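Folesau Practice for Tabletop Wiping

The Folesau practice is a set of written rules for robots that clean small surfaces on a table, most often a whiteboard. It was prepared by Idun Berge and Rafsan Navaratnam at the Butley laboratory and is used there and at the Montes training site. The rules cover the arrangement of the table, the grip on the eraser, the contact with the board and the keeping of records. They do not cover cleaning with liquids.

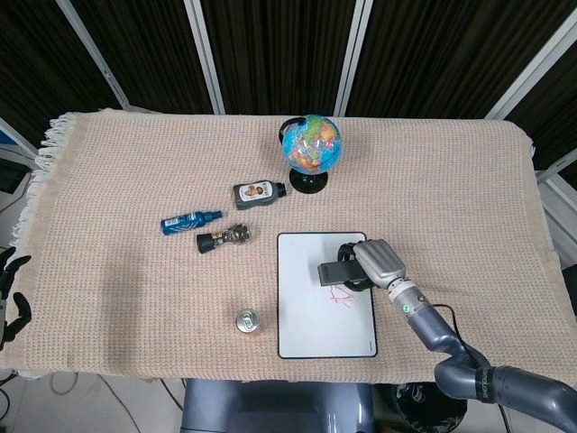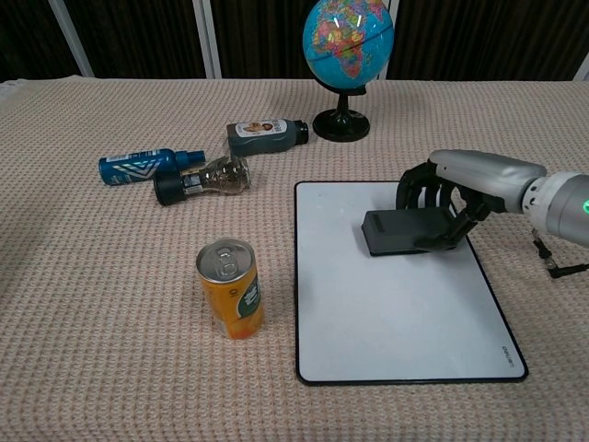
Wiping task at Butley, with the board lying flat and a globe, a can and bottles left on the table.

Arrangement of the table

The board is laid flat on a cloth and must not be fixed with tape or clamps. Other objects stay on the table during the task – the practice calls them "bystanders". A bystander may stand or lie on its side, but it may not touch the board. An upright can is recommended as one of them, as a light can falls easily and shows that the arm has passed too near.

Loose cables of the arm should be checked before each session. A cable that hangs below the forearm must not drag over the board in any part of the movement.

Grip and contact

The eraser is held from above, with its flat side parallel to the board. The fingers should not reach lower than the upper half of the eraser, so that only the felt meets the surface. The first contact is made at low speed. If the board slides on the cloth, the operator stops the arm and the attempt is recorded as incomplete.

Strokes go in one direction and overlap slightly. After 4 strokes on the same mark the arm must lift, and the operator looks at the result before continuing. Faint smudges are accepted, but a line that can still be read is not.

Records

Each session contains 100 attempts. The sheet gives the number of attempts, the number of stops and the name of the operator. Two persons must sign it. Sheets are stored by Fendov, the company that maintains the arms, and attempts in which a bystander has fallen are kept together with the successful ones.

Revisions

The first version asked for an empty table. Version 2, dated 20/09/2024, introduced the bystanders after Navaratnam had reviewed 900 attempts and found that operators became careless about the path of the elbow. The Montes site has asked for a separate rule on boards mounted on a wall – this is still under discussion.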